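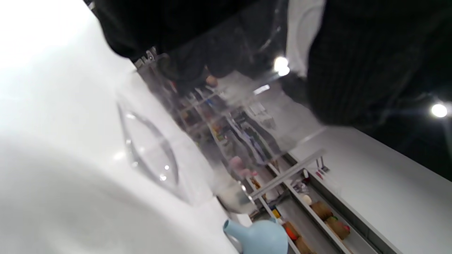 Zuvo 机器人社 遥操作组 ｜ 新成员上手手册 ｜ 第 4 章

第 4 章　戴上设备，开始录第一条

前面三章讲的是装软件、领账号和社里的规矩，如果你是直接跳到这里来的（我知道很多人会这样，我当年也是），请至少回去把第 2 章的账号那一节做完，不然下面第 11 步你会卡住，然后来群里问我，然后我会让你回去看第 2 章。

这一章从你走到桌子旁边开始写，写到你把第一条能用的数据交上去为止。我是 Nneka Ezeani，遥操作组的，手柄和夹爪这一摊归我管，软件那边归 Olanrewaju Akande。章节里凡是写“找我”的地方就是找我，写“找 Olanrewaju”的地方请真的去找他，我答不上来，问我只会多绕一圈。

我们这个项目叫 Zondness，目标说起来很朴素：让双臂机器人学会收拾桌子和货架上的日常东西，杯子、碗、瓶子、盒子之类。录数据有两条路，一条是人戴手套拿手柄遥操作，一条是人直接拿手持夹爪去抓。两条路的准备工作不一样，4.2 到 4.4 讲手柄，4.5 讲手持夹爪，请不要混着看。去年有位同学拿着夹爪做了一遍手柄标定，做得非常认真，一步都没漏。

4.1 开始之前要备齐的东西

把下面这些拿到手边再往下走，中途跑去柜子里翻东西是很耽误事的，而且你手上戴着手套，连柜门都不好拉。

手柄一对，左右各一个（左右不能互换，看环的朝向就能分出来）
腕带设备一对
黑色手套一双，尺码写在手套口内侧
腕带连接线，短的那种，长线是给机械臂用的
手持夹爪，如果你今天走 4.5
记录平板
今天任务卡上列的物品

手套请选合手的，宁可紧一点点。指尖那里空一截的话，按小按键会按到旁边去，你自己还没感觉，回放的时候才发现怎么一路在误触。我手小，戴的是最小号，每次有人把最小号塞到最大号那个格子里我都要找半天，用完放回原来的格子，谢谢谢谢！

注意：手柄电量低于两格不要开始录。它不会慢慢没电，它是突然就断，你那一条就废了。换下来的手柄直接插回充电座，灯亮了再走。

4.2 整理工作区

1. 先看地面。主机和排插附近的线比较多，站位的时候绕着走，转椅推到你脚后跟碰不到的地方。线的布局不要自己动，有几根看着像闲置的，拔了以后整个追踪就没了，恢复起来要 Olanrewaju 过来一趟，他会叹气。

2. 擦桌子。桌面上有水渍、胶印、碎纸屑都擦掉，用干布，别用酒精喷。

3. 按任务卡摆物品。每张卡上有一个俯视的小图，画了物品的大致区域，你在区域里随便放，每一条之间都要换位置、换朝向。

第 3 步是新人最容易做得太整齐的地方。大家都很有教养，杯子把手永远朝右，碗永远摆在正中央，录了一上午，四十条长得一个样。机器人学到的就是“杯子把手朝右”，你换个方向它就傻掉。所以请放得乱一点，杯子可以立着，可以躺着，可以歪在碗里靠着碗壁，盒子可以斜着放。你妈妈看了想收拾，那就对了。

4. 摆好以后退后一步，看一眼平板上的画面，确认任务要用到的东西都在画面里，没有被胳膊或者别的物品全挡住。

5. 把你自己的手机、水杯、钥匙从桌上拿走。尤其是水杯，我们组的数据里至今有一个保温杯反复出镜，主人已经毕业了。

小提示：如果任务卡上写的是“干扰物：有”，那就另外加两到三样不相关的东西，从旁边的干扰物箱子里拿，别用私人物品凑数。

4.3 戴上手套和腕带

请按顺序来，顺序错了后面要脱下来重戴。

6. 先摘手表、手链、戒指。戒指常常被忘掉，它会把手套内衬勾破。

7. 戴手套，指缝压实。

8. 绑腕带设备。位置在手腕靠上一点，手套口不要塞到腕带下面去。绑到什么程度呢，你甩两下手腕它不转，同时还能塞进一根小指，差不多就是这个松紧。太松它会慢慢转，数据里的手腕就一直在漂，回放时看着像喝醉了。太紧的话二十分钟以后你的手会麻。

9. 接短线。插头有一面带凸点，凸点朝外。插进去有一个很轻的“嗒”，没听到就是没插到底。线要留一个小弯，绷直的话你一弯手腕就给拽松了，留得太长又会缠到手柄摇杆上，大概能绕过一个拇指就好。

10. 拿手柄。手指从下面绕过去，拇指搭在摇杆边上，食指放到扳机上但是先不要按。戴着厚手套第一次拿会觉得很笨，像戴着烤箱手套打游戏，过十几分钟就习惯了。

注意：戴好以后不要用手柄去推桌上的东西，也不要把手柄磕到碗沿上。追踪环是整只手柄最脆的部件，裂了就得整只换，我们的备件一共就没几个，从 Mikkelsen 那边订一只要等很久。

注意：手臂上有伤口或者皮肤对弹性带过敏的同学，先跟我说，我这里有棉的护腕可以垫在下面。

11. 在平板上登录，选“双手手柄”，选今天的任务编号。屏幕左上角会出现两个小圆点，代表左右手，都变绿了才算连上。只有一个绿的，把没绿的那边的线拔下来重插一次。两个都不绿，退出登录再进一次。再不行，找 Olanrewaju。

4.4 标定和试录

标定听起来很吓人，做起来就是拿着手柄在桌子上方摆 4 个姿势，每个姿势停一小会儿。

12. 点“开始标定”。屏幕上会出现第一个姿势的小人图，照着摆，两只手都要到位，然后不动，等提示音。

13. 听到“滴”之后换下一个姿势。动作慢一些，别像跳操一样啪地甩过去。

14. 四个都做完，屏幕会给一个误差数。绿色就直接往下走，黄色可以再做一遍，红色必须重做。

15. 把两只手柄并到一起，靠近但别撞上，在屏幕上看两只虚拟手是不是也靠在一起。这一步系统不强制，我强制。误差数是绿的、两只虚拟手却差了一巴掌远，这种事我见过好几回，全都是左右腕带绑反了。

16. 试录一条，随便做点什么，拿起杯子再放下都行，录完看一遍回放。

回放的时候重点看三处：手有没有突然跳一下，夹爪开合跟你扣扳机的时机对不对得上，画面有没有卡住。三处都没问题就把试录删掉（一定要删！试录的文件不要交上来），然后正式开始。

每做完 40 分钟就停下来重新标定一次，顺便把手套脱了透透气。你会觉得自己状态很好不用停，我也每次都这么觉得。腕带在你不知不觉的时候就是会挪位置，中间那一大段数据到底准不准谁也说不清，最后只能整段扔掉，这个我是真扔过的，扔的时候心都在滴血。

4.4.1 正式录制的节奏

17. 双手回到起始位，悬在桌沿上方，停住。

18. 按一下右手柄的上键，听到长音，开始录。

19. 做任务。速度比你平时收拾桌子慢一半。

20. 做完双手回到起始位，停住，再按一下上键，听到两声短音，结束。

21. 看平板弹出来的窗口，成功选“成功”，失败选“失败”，拿不准选“待看”。

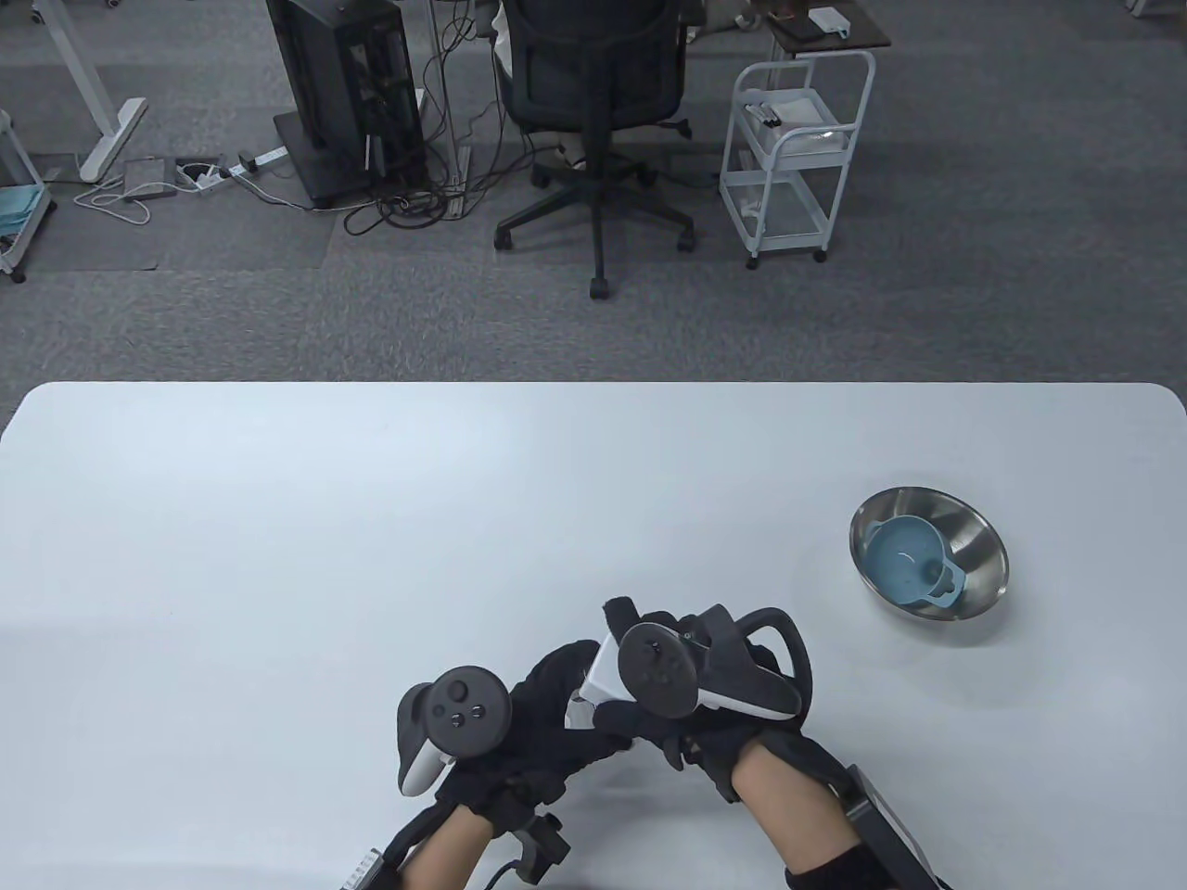
22. 重新摆物品，回到第 17 步。

关于第 21 步多啰嗦两句。失败的条目是有用的，请如实选，别因为面子问题把失败的都删了。杯子滑了一下又重新抓住，这种算成功，而且特别宝贵，机器人很需要看到“滑了以后怎么办”。杯子掉到地上算失败。你中途打喷嚏导致双手同时升天，算失败，备注里写“喷嚏”就行，我看得懂。

要是录到一半发现不对，比如任务卡看错了，长按上键就能作废当前这一条，系统不会存。不要硬着头皮做完再去找文件删，文件多了你肯定会删错。

还有就是别讲话。麦克风是关着的，这倒没关系，问题是人一聊天手就会停，停着停着就忘了自己在录。Monday 那一班（就是周一晚上那班，平板上显示的是英文）是聊天重灾区，你们自己知道我说的是谁。

4.4.2 动作上的一些习惯

这部分没有编号，不用一条条背，录几次就有感觉了，先看一遍有个印象就行。

接近物品的时候先对准再下去。很多人是边往下伸边找角度，录出来手在杯子上方画圈，模型学了以后也会在杯子上方画圈，而且比你画得还起劲。

扳机慢慢扣，扣到夹住就停。一扣到底的话，软的东西会被捏变形，硬的东西会弹出去。盒子还好，圆的东西弹出去以后要满地找。

两只手的任务，比如一只扶碗、一只放杯子，先让扶的那只到位，再动另外一只。两只手一起冲过去看着很帅，成功率很难看。

从碗里拿杯子的时候，如果杯子躺着，优先夹杯壁，把手留着当备选。把手那个圈对夹爪来说太细了，角度差一点就夹空。要是任务卡上明确写了“抓把手”，那就老老实实抓把手，多试几次，抓不上也按失败交。

放下的时候等物品落稳再松开。我看过太多条“在半空中松手，听天由命”的数据了。

肩膀要放松。如果你发现自己在耸肩，先放下来歇一会儿，第二天你会感谢自己。

4.5 手持夹爪

这一节给今天走货架路线的同学。手持夹爪不用手套不用腕带，拿起来就能走，所以大家都喜欢它，也就特别容易糊弄。

1. 从架子上取下夹爪，检查指垫。两片指垫都要在，都要干净，边缘没有翘起来。翘了就换，换法在附录 B，换下来的旧垫子给我。

2. 检查镜头。用镜头布擦，别用衣角，别用哈气加衣角。

3. 开机，等指示灯常亮。闪着的时候拍的东西是没有位置信息的，画面好好的，后面完全用不了，这种文件最气人。

4. 空着手做三次开合，捏到底，放到底。软件靠这个来确定行程。

5. 拿着它在要去的区域慢慢扫一圈，货架上下、台面、左右两边都扫到。这一圈是给定位用的，走得越从容后面越稳。转得太急，或者脸贴着白墙扫，定位就丢了。

6. 平板上选“手持夹爪”，选任务，开始录。按键在握把内侧，按一下开始，再按一下结束。

7. 录的时候夹爪爱怎么歪就怎么歪，不需要保持水平，侧着、斜着、倒着都可以，按你觉得顺手的方式去抓。很多新人为了画面好看一直端得平平的，手腕都僵了。画面歪成什么样都不影响使用，软件自己知道哪边是上。

8. 到物品跟前停半拍，夹住，提起来，送到目标位置，放稳，松开，退开一点再结束。

注意：身边有别人走动的时候，先喊一声“录着呢”，别人从你身后过，你也别突然往后退。夹爪前面伸出去一截，转身时打到人不是闹着玩的。

注意：拍到人没关系，在场的人都签过同意书就行。有没签过的访客进来了，停下，等他离开或者签完再录。这一条没有商量余地，同意书在门口文件夹里，第 1 章写过。

4.5.1 透明的和易碎的

玻璃壶、玻璃杯、细颈花瓶这类东西单独说。它们在任务卡右上角都有一个三角标记，没有三角标记的任务不要私自换成玻璃的来录，哪怕你觉得玻璃的更好看。

透明物品很重要，机器人看玻璃跟我们看玻璃不是一回事，背后的货架、灯、衣服全都透过来，还会变形，它经常搞不清楚壶的边在哪里。所以我们需要大量这方面的数据，各种背景、各种光线都要有，灯的反光也不用躲。深色背景录几条，浅色背景录几条，背后花花绿绿的货架也录几条，在备注里写一下背景就好。

做法上有几处跟普通物品不同：

9. 夹之前先用手摸一下物品外壁，要干的。湿的擦干再录。

10. 需要有一个搭档。搭档可以站在旁边用手托着或者扶着，也可以负责递和接，但手不要挡住夹爪要夹的位置。

11. 夹壶身或者壶口都可以，看任务卡。细颈瓶夹颈的时候不要往旁边掰，直上直下。

12. 提起来的高度不超过手掌宽，够看清离开台面就行了。下面垫了软垫的区域可以放宽。

13. 碎了怎么办：停下，人退开，喊人，用刷子和铲子扫，别用手捡，碎片倒进标着“玻璃”的桶。然后在群里说一声碎了什么，我好补。没有人会骂你，也不用赔，请一定要说，去年有一只瓶子无声无息消失了，我们到现在都不知道它去了哪里。

14. 录完三角标记的任务，把玻璃物品放回架子靠里面的位置，别留在台面边沿。

小提示：搭档穿什么颜色也会进到画面里，白衣服、黑外套都可以，轮班的时候换着来，别十个人全穿社服。

4.6 文件命名和上传

系统会自动生成文件名，你只要填中间那一段。格式是：任务编号、下划线、你的代号、下划线、设备。设备这里手柄写 H，手持夹爪写 G。你的代号在第 2 章领账号的时候发给你了，三个字母，请别自己发挥，有人把代号改成了“大王”，上传脚本直接报错，整个队列堵到晚饭时间。

1. 全部录完以后先不要关平板，点“检查”。它会把没有标成功或失败的条目列出来，逐条补上。

2. 看一眼总数和你自己印象里的数差得多不多。差很多的话先别传，找 Olanrewaju。

3. 点“上传”。网络走实验室的有线，平板放回底座就会自动切过去。

4. 等进度条走完，状态变成“已校验”，才可以关机。“已上传”不算，一定要等“已校验”。

5. 在登记表上填一行：日期、任务、设备、条数、有什么异常。异常没有就写“无”，别空着，空着我会以为你忘了，然后我会去找你。

登记表我每周看一次。上个学期七月那会儿我们组攒到了 248 条玻璃类的可用数据，里面有好几条是靠登记表里的一句“右腕带有点松”救回来的，看到那句话我们就知道该从哪里开始查，所以别嫌麻烦，觉得哪里怪怪的就写一句，写得不专业也没事，写“手感发涩”都行。

4.7 收工

1. 手柄回充电座，看灯。

2. 腕带和短线拆开，线顺着绕，不要死折。腕带内侧用湿巾擦一遍，晾着。

3. 手套翻过来挂起来，第二天再翻回去放进格子。请不要趁热乎塞进格子里，理由大家都闻得到。

4. 夹爪擦指垫，盖镜头盖，挂回架子。

5. 物品回箱，碗和杯子如果装过东西就洗了擦干再回箱。

6. 检查主机是不是还在跑任务。屏幕右下角有蓝色小图标在转就不要关，留张纸条贴在显示器上写“别关”。没有在转就正常关机。

7. 椅子推回桌边，关灯，锁门。

钥匙交给下一班，没有下一班就放前台。

4.8 出问题了先看这里

左手圆点一直是灰的。
八成是短线没插到底，回第 9 步。线插好了还灰，换一根线试试，线是消耗品，坏的那根打个结放到“坏”的盒子里，别放回好线那边。

虚拟手在抖。
先看追踪环上是不是有手指印或者胶带残留，擦干净。再看是不是有强反光的东西正对着你，不锈钢碗有时候会惹事，把它转个角度或者挪一挪。还抖，重新标定。

虚拟手和真手差一段距离，而且两边差的方向一样。
标定的时候站的位置和录的时候站的位置不一样。回到你标定时站的地方，或者在现在的位置重新标定。

虚拟手的手腕是反的。
腕带左右绑反了。看第 15 步。

扣扳机没反应。
看看平板上选的是不是“手持夹爪”。你会惊讶有多少次是这个原因。

手持夹爪的画面正常，轨迹是一条直线。
开机没等指示灯常亮，或者第 5 步那一圈扫得太敷衍。这一条救不回来，删掉，重启夹爪，从第 1 步再来。

录到一半提示“定位丢失”。
停在原地，慢慢把镜头转向东西多的地方，比如货架，等提示消失再继续。当前这条作废。老是在同一个地方丢，就记到登记表里，写清楚站在哪儿、朝哪边。

平板提示存储满了。
上一班没有传完就走了。先帮他们传（点“检查”看看有没有漏标的，漏标的一律选“待看”，别替别人判断），传完再开始你自己的。顺便在群里温柔地提一下。

夹爪开合有咔咔声。
停用，挂一张黄牌，告诉我。别上油！Clavent 那一批夹爪的滑轨是干式的，上了油会粘灰，越来越涩，拆一次我得花一个下午。

手麻、头晕、眼睛酸。
停下来，全脱掉，去走廊坐一会儿喝点水。当天剩下的量不用补，登记表里写“提前结束”，够了。

4.9 第一次来的人今天做到哪里就可以走

给第一次来的同学一个很低的目标：走完 4.1 到 4.4，用“杯子放进碗里”这个任务录 2 条能用的，传上去，填登记表，回家。真的就这么多。想多录的当然欢迎，不过第一天手和脑子都会比你以为的累，我宁愿你第二次还肯来。

手持夹爪放到第二次，三角标记的任务放到第三次以后，而且第一次做要有老成员当搭档，我或者 Olanrewaju 都可以，在排班表上看到谁在就直接约。

对了，排班表每周日晚上更新，要换班自己在表里找人换，换好了把名字改过来，改完不用告诉我。第 5 章讲怎么看别人的数据并且挑毛病，看之前请先自己录满一个班次。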